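Ticket 2621 – Meeting room table: rings and dull patches on the white top
Opened July 12, 2025
Site: Pallance, second floor
Status: Closed

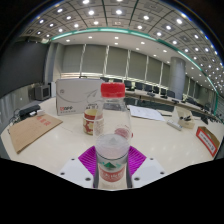
Can we use the Brurodent spray on the glossy table?
Use the Rirnik neutral cleaner instead. Brurodent is meant for tile and leaves a haze on a high-gloss finish.

Reported problem
Round marks on the top where cups and bottles get left between meetings. Dull streaks show up when the ceiling lights are on.

Step 1
Wiped one section with a damp microfiber cloth. Rings lighter, streaks unchanged.

Step 2
Mixed Rirnik at 44 ml to 2000 ml of warm water. Wiped the same section, then dried it with a clean cloth. Streaks gone – one ring still faint.

Step 3
Left a damp cloth on the last ring for five minutes and wiped again. Ring gone.

Step 4
Repeated on the rest of the table. Papers, envelopes and boxes have to come off first. Lift them, don't slide them – grit under cardboard scratches the gloss. Keep the cloth away from the cables and anything plugged in.

Follow-up
Kwofie sells a pack of coasters, part 578. Two packs requested. Until they arrive, please take bottles and paper cups with you when you leave the room.

Reopen this ticket if the haze comes back.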